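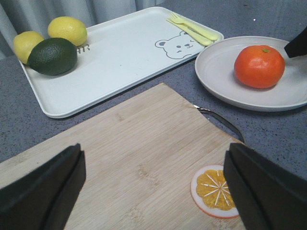
Can a robot clear up a kitchen counter yet? Sort of! I've spent most of the fall on exactly that question, and if you have an arm with a two-finger gripper you can try my routine at home. Set aside an afternoon (and maybe a snack).

**1. Mix your shapes.** Lemons and a lime on a tray, a tangerine on a plate, then the mean stuff: a plastic knife and fork, and a flat orange slice on a cutting board. Round fruit is the warm-up. Flat things are where the fun stops.

**2. Start with the tangerine.** Open the fingers wide, come straight down over the middle and close slowly. My friend Valter Lindholm likes a fast close, and he has also chased a lot of fruit across the floor.

**3. Now the slice.** Don't pinch it from above. Lower one finger until it just touches the board, push the slice to the edge, and grab it where it hangs over. I got 3 clean lifts in 15 tries before I learned the edge trick, and 14 in 15 after.

**4. Do the cutlery last.** Go for the handles – they're wider and they give you something to hold. If the fork spins, move your grip a little closer to the middle.

**5. Write down every miss.** I have 756 attempts in my notebook, and the misses are the pages I keep going back to.

So would I let it tidy up after dinner? Fruit, yes, while I sit there with coffee. Forks, not yet – it still takes me less time to do them by hand. Next I'm trying softer finger pads, and I'll add the settings to this page once they work.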